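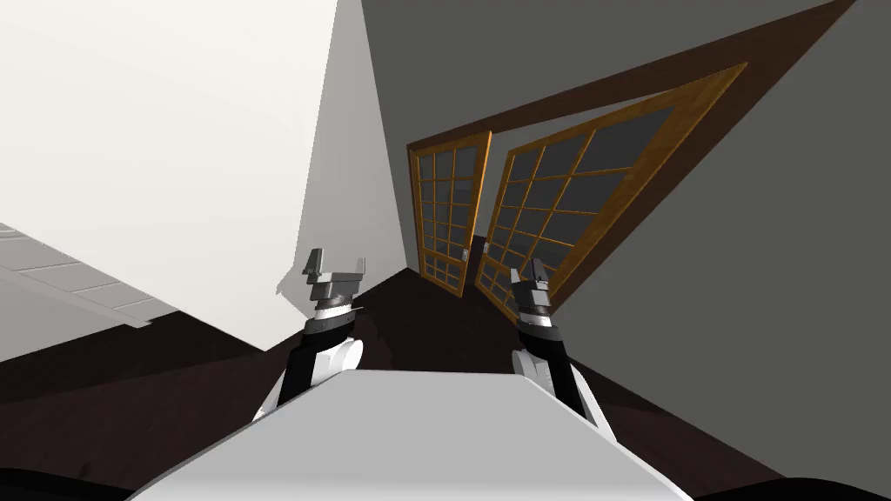
The two-armed model in front of the double doors, rendered in Wisent.

Okus has opened its simulation service Wisent to outside customers. The service lets a team rehearse a household robot in virtual rooms before the real machine goes near a real door. Until this month only partner labs could use it. The announcement came on Saturday, April 5, 2025, together with a price list and a first set of 50 rooms.

A customer uploads the model of the robot, chooses a room and receives the recorded views from the body and from the wrists. One month of access costs 2,000 euros for a team of up to 10 people. Schools can ask for a lower price, but Okus has not published it.
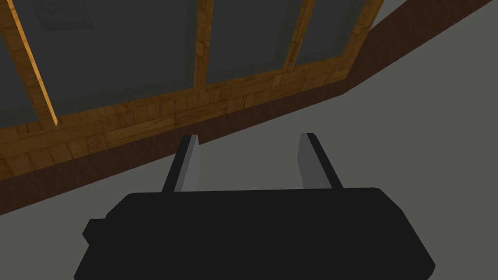

Wisent sells the wrist view as its strong point. Many low-cost simulators show the room well from far away and become poor when the arm comes close to a wall. In the room we tried, the wood keeps its pattern of small blocks in tan and amber also near the gripper, and the light gray pads of the open fingers are easy to separate from the black housing. The panes are less convincing. They are flat and dark gray, and a team which trains on glass will want more from them.

"We wanted the room first and the beautiful surfaces later," said Saranya Shetty, product lead at Okus. She promised better glass in the next update, without giving a date. 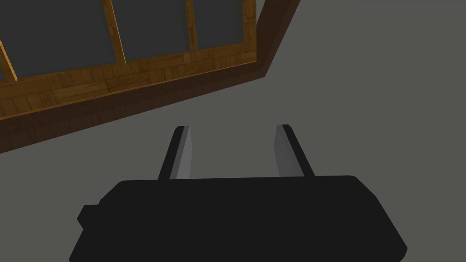
Robots & Automation | Software

Roel Hendriks, an integrator who tested the service for four weeks, was mostly satisfied. He likes that a run can be repeated from the same starting pose, and that the wrist recordings arrive in the same folder as the joint values. His complaint is the waiting time – in the evening his jobs stayed in the queue longer than he expected.

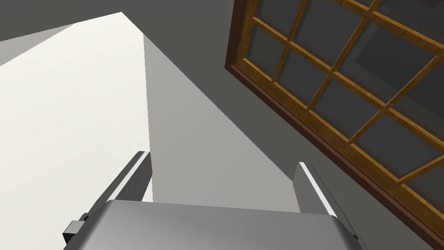 He also misses a simple way to change the lamps in a room. At present the customer must send a request, and the support desk makes the change. Okus says that a menu for this is in preparation.

Trial access is open until the end of April. Questions about school prices go to Charito Enriquez at the Okus sales office.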